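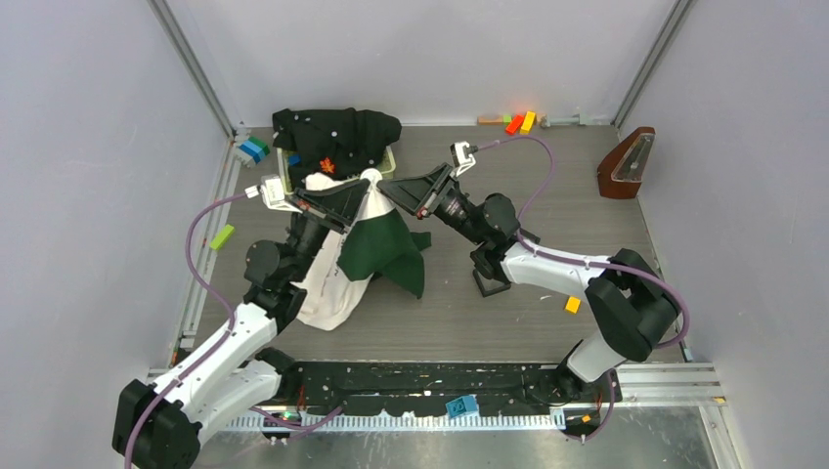 Pramila Dwivedi
Project Lead, Menik Two-Arm Build, Jastotmont Shared Workshop

Progress report to the Eslow Fund, second period

Work on the Menik cell continued through October at the Jastotmont workshop. Both arms are now mounted at the gray table, and the enclosure walls are up on their metal rails. Cloth handling, the main task named in our application, has begun. The current trials use a white printed cloth and a dark green one, with blocks and a basket kept on the table so that the arms work among other objects.

Cabling took longer than planned. The first routing limited wrist travel on the left arm, and the cable was replaced with a longer purple one that loops along the outside of the links. The same change was made on the right arm. No cable faults have been logged in the 9 sessions held after the change.

We recorded 128 cloth trials in the period against a target of 960 for the full grant. This is behind schedule. Most of the lost time went to the control program, Pal, which stopped whenever the two grippers came close together over the same piece of cloth. A revised spacing rule was installed at the end of the period and is still under test.

Spending stands at almost $2,000, chiefly for cables, mounts and rail stock. The amount set aside for spare gripper parts has not been used, and we ask permission to carry it forward.

In the next period we will run trials every Sunday, when the workshop can give us the bench for the whole day. Folding will be added once picking up a single cloth is reliable – we do not expect this before the middle of the period. A revised schedule will be sent separately.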